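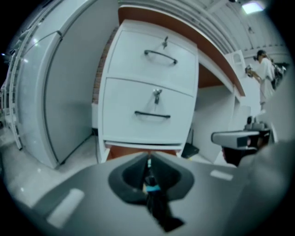

Keeping an eye on your own money: tips for the household paper drawer

The people who run the big banks have whole floors of staff to know where every cent went. You have a drawer. It can do a surprising amount if you stop using it for takeout menus.

1. Give bank paper its own drawer. Statements, loan letters, fee notices and those little booklets titled "Changes to Your Agreement" all go in together. The booklets are dull by design. Keep the latest one and recycle its ancestors.

2. File by month, newest in front. I tried filing by bank once. Then Kotian Savings became Sundeo, Sundeo sold my car loan to Irkamham, and I had three folders for one hatchback.

3. Circle every fee in red. Do this at the kitchen table with coffee, once a month. Last June I went back through a year of statements and found $259 in "account maintenance." I can't say what was maintained. I called, waited on hold through a good deal of flute music, and got $70 of it back as a "courtesy."

4. Write down every phone call. Date, time, first name of whoever picked up, what they promised. A spiral notebook is fine. Banks record calls for quality purposes, and you may as well have some quality of your own.
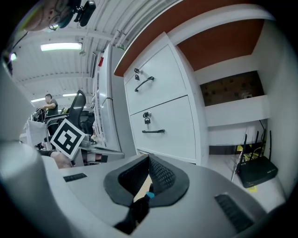
Keep the notebook in with the statements, or you'll be hunting for it while a recording tells you your call is important.

5. Read the rate, then the small print under the rate. Skeltosine sent me a card offer with a big zero on the envelope. The zero lasted six months. Carrying the balance I had in mind would have cost me $447 over the following year - a lot to pay for a nice envelope.

6. Shred what you don't need. Old card offers first, then expired cards, cut through the chip. Tax papers stay put until you've checked how long your state and the IRS want you to hang on to them.

7. Add up what you owe twice a year. One sheet of paper, one line per lender, total at the bottom. My first total was $1,966 higher than the number I'd been carrying in my head, which had apparently been rounding in my favor for years.

8. Lock the drawer if it has a lock, and keep the spare key somewhere else. Inside the same drawer doesn't count. I've done it, and the locksmith was very polite.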